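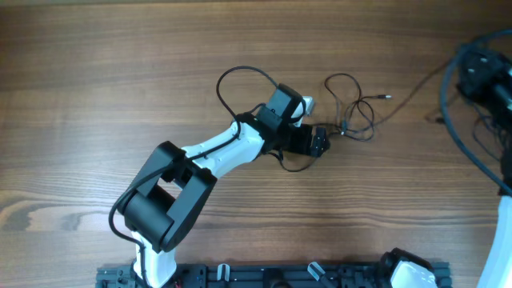 Brown wooden tabletop, with a wavy figure in the grain.

The case for leaving the grain alone

Dilani Majumder

Most people buying a table still ask first about size and then about colour. Grain comes a poor third, and the trade has learned to treat it as a fault to be managed. I think this is a mistake, and an expensive one.

Grain that runs in long bands, with darker streaks and lighter lines between them, does practical work. It hides small scratches, particularly those that run along its length. It also breaks up the reflection from a ceiling lamp, which on a plain dark top shows every wipe of the cloth.

The swirl is where opinions divide. Where growth was disturbed, the fibres change direction and the figure turns wavy. Such wood is harder to plane and takes stain unevenly. Many workshops therefore cut it out, or turn it to the underside. When I asked Iresha Cassim at Tultorent to quote for a dining top, she offered two prices: 1290 for matched boards and 14 per cent less for boards with the figure left in. I took the second, and would have done so had the prices been reversed.

Finish matters more than the catalogues admit. A slight sheen is enough. High gloss puts a bright layer between the eye and the wood, and damage to it is difficult to repair locally. A thin oil finish can be renewed in about 30 minutes — drying time excluded — with a rag and no particular skill.

The objection is that figured tops do not match the chairs. They need not. A table is looked at from above and chairs mostly from the side, and few diners compare the two.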